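Two-armed cell at Veltley gets a weekly care plan after January stop

By Athina Mitsotakis-Vlachou
Thursday, April 8, 2021

The two-armed robot cell at the Henton workshop in Veltley is working again with a new care plan, after a cable fault in January kept it standing still for nine days. The team says that the plan is simple, takes less than one hour in the week, and has already found two small problems before they became large ones.

The cell is used for kitchen tasks. Its arms practice with common things from a home, such as cups, trays, knives and a rice cooker. The two arms are mounted on the same side of one long table and share the work area between them. For this reason the position of each base is important. If one base moves a little, the two grippers no longer agree about where the middle of the table is, and an object that should pass from one side to the other can fall.

In January the trouble did not come from the bases. It came from a cable of the left arm, which had been fixed too short during an earlier repair. When the arm reached far to the front, the cable was pulled tight at the connector. The controller then lost the gripper for a moment and stopped both arms, as it is made to do. The stops came at different times of the day and in different tasks, and for the first week the team looked for the fault in the software.

"We changed the program three times before we touched the cable," said the technician on duty that week. "Now the cable is the first thing we touch."

The new cable is longer and hangs in a free curve from above. It was supplied by Ullard, a small firm which also makes the replacement finger pads for the grippers. The old cable had done 490 hours of work when it was taken out. The team has decided to look at the new one after every 100 hours, and to change it at 625 hours even if it seems to be in good condition.

The weekly care starts on the first morning of the week, before any task is run. Power to the arms is switched off and the table is cleared. The technician goes along each cable with the hand, from the base to the gripper, and feels for hard places or cuts in the cover. Connectors are pressed home, but they are not opened. After this the bolts of both bases are tested with a torque wrench set to 50 newton meters. A bolt that turns before the wrench clicks is written in the logbook together with its position.

The finger pads come next. They are cleaned with a soft cloth and a little alcohol, and compared with a new pad that is kept in the drawer. Wear on the inner corner is usual. Wear on only one finger is a warning that the gripper does not close in its center, and in this case the gripper goes back to the bench for adjustment.

Then power is given again and both arms drive slowly to their home position. The technician waits for the lights on the bases to be green and lets each gripper open and close ten times. Last comes the table check, in which both arms go one after the other to the same point on the mat. The difference between them may be up to two millimeters. In March it was three, and the reason was a loose bolt on the right base.
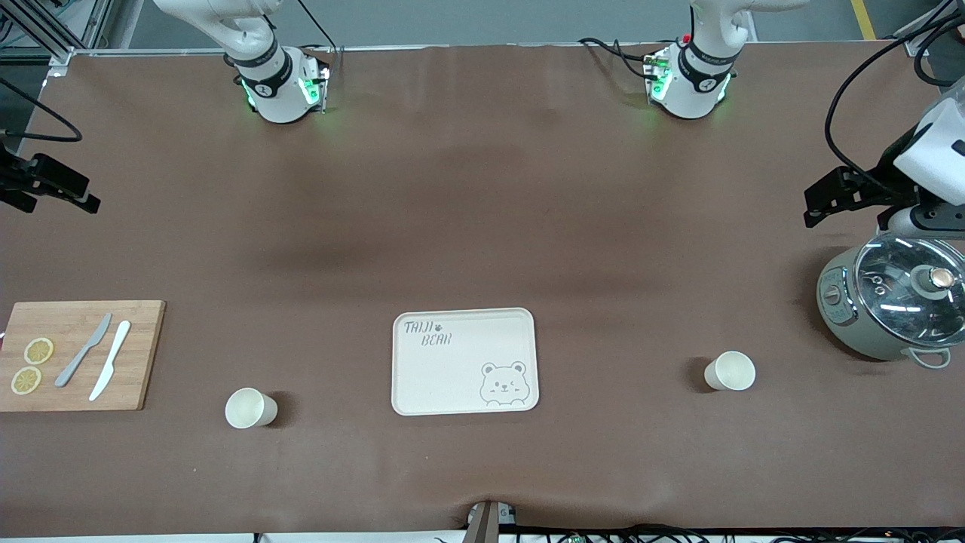 The two arms over the work table, with cutting board, tray, paper cups and rice cooker set out.

The objects on the table are also part of the plan. Light things such as paper cups are replaced when they lose their shape, because a soft cup changes how the gripper must close. Knives stay in a locked box when the cell is off, and they are put on the table only when the arms are stopped. The mat is wiped every evening and turned once in the month – a habit that was taken from the older cell at Quaye, where the mats became smooth in the places with the most work.

One question is still open. The small circuit boards and their cables run along the front edge of the table, where people stand when they set out the objects. The team would like to put a cover over them, but the first cover they tried kept the warm air inside, and it was removed after one afternoon. A second one with holes on the side is being made at Quaye and should be tested later this spring.

The cost of the whole repair was about 300 dollars, mostly for the cable and the new clamps. The lost time was more expensive. Two groups had to move their work to other weeks, and one of them has only now finished its tasks.

The logbook of the cell lies on the shelf beside the main switch. Everyone who uses the arms is asked to write the hours of work at the end of the day, also on days when nothing special has happened. Entries with only a signature and no hours will be returned to the writer.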